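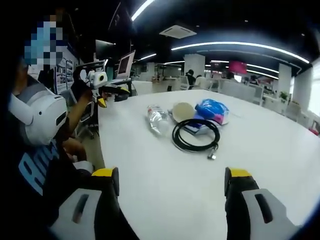
If you were one of the many people who stayed up far too late in March to finish the first season of Yorath, you'll be pleased to hear that Emrys Mostyn is coming back to our screens, and sooner than most of his fans had dared to hope. The Welsh-born actor, who moved to Melbourne as a teenager and still calls it home, has signed on for the lead in Hundska, a new six-part drama set in a fishing town that slowly empties out over one long winter.

It's a big step for a performer who, until fairly recently, was better known to theatre crowds than to anyone with a streaming account. Mostyn spent years doing small parts in touring plays, and he has often told the story of turning up to a country hall with seats for 200 and finding 2 people in the front row, both of whom had come in to get out of the rain. (They stayed to the end, he says, and one of them asked him to sign her raffle ticket.)

Yorath changed all that. His turn as the gentle, rather hopeless ferry pilot Dai won him a very loyal following, and the fan club that sprang up afterwards now has 541 paid-up members, a few of whom knit. 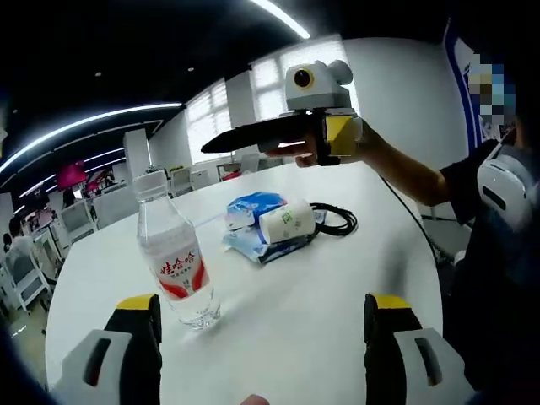 Hundska will be directed by Ah-rin Jeon, whose first feature, Zustberg, did the rounds of the festivals a couple of years back and picked up warm reviews nearly everywhere it went. She and Mostyn met at a screening of that film and got talking in the foyer about lighthouses, of all things, and they kept in touch. When the script for Hundska was ready she sent it straight to him, before it had gone to his agent or anybody else.

"I read it on the tram and missed my stop, and then I missed the next one," Mostyn said when the casting was announced. "Ah-rin writes people who don't say very much, and I've always loved playing those. My mum reckons it's a stretch for me, as I never stop talking at home."

He'll be joined by Haf Wogan, who plays his older sister, the owner of the town's only pub. The two have worked together once before, in a stage version of Pradance that had a short but much-loved run, and Wogan has made no secret of how keen she was to share a set with him again. Prys Humphreys has also been cast, as the harbour master, and fans of his comedy work may be surprised by how serious the part is said to be.

The scripts are by Jeon and Venkatesh Varghese, who began the project as a radio play and rewrote it from top to bottom when it grew too big for that. Varghese has said the town itself is made up, though he borrowed bits and pieces from places he visited as a boy, including the colour of the boats and a bakery that only opened in the afternoon.

Filming starts on the Tasmanian coast once the weather turns cold enough, and the production is looking for about 600 locals to appear as extras over the course of the shoot. No acting experience is needed, but you will need your own warm coat, preferably a dull one, and you should be happy with a 5 a.m. start.

As for a second season of Yorath, Mostyn was cheerful but careful. He said he'd do it tomorrow if the dates could be made to work, and that he still has Dai's cap on a hook by the back door. Hundska doesn't have a release date yet.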